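Look After the Fingers First

4 Aug 2023

Everyone who visits asks about the software. Fine. I want to talk about finger pads. Also cables, and the little cubes with the square patterns on them, and who checks all that before a session starts. Mostly no one, in places I've seen.

A hand-held gripper is a machine. Treat it like one. It gets picked up, squeezed and pushed against locker doors all day, and then people are suprised when the pad has gone smooth and the cloth slides out. My rule, cloth in the fingers before anything else. Close, hold, look at how it sits on the ridge. Two minutes. 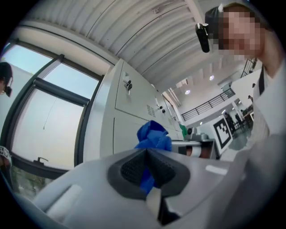 Blue cloth in the grip, right at the textured pad.

Svitlana Polishchuk keeps our log and she's stricter than me. Pad gone shiny, pad comes off. No debate. We had 400 recordings last September that I'd call useless, from one worn pad that a couple of us had noticed and not written down. I was one of them. Still annoyed.

Next thing, markers. A cube that sits a hair crooked is worse than a cube that fell off, you'd spot the missing one. So wiggle both. Every time. And don't wipe them with the same rag you use on the doors, please.

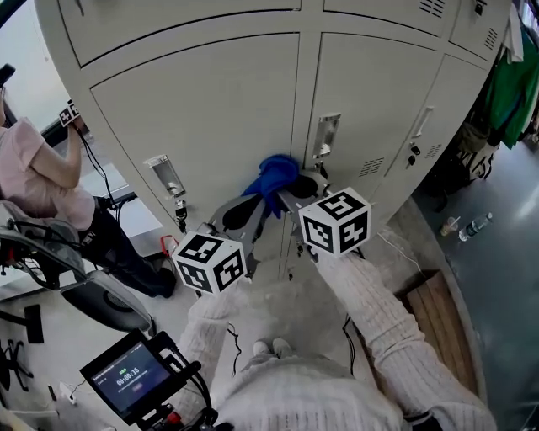
Cables I go back and forth on. Amos Montoya wants everything clipped to the sleeve. I say leave slack, becuase a tight cable pulls on the wrist and after a while the operator starts moving funny to spare it. Then you're recording the cable, basically. Slack snags on things though. He has a point there and I told him so.

What I won't give on is the wiping test. Flat metal, light pressure, arms out in front, both fingers on the cloth. Easy job and it shows up a bad gripper faster than the bench check from Prulen, which takes 19 steps and does it all with nothing in the fingers. 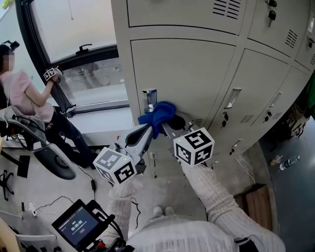 Wiping a locker door, cloth pinched between both fingers, a marker cube either side.

So spend the money on spare pads. A drawer of them. Put one person's name on the checklist, an actual name, and let that person stop a session if the grip is off. Ours can. We lose a morning now and then and I'd take that over September again.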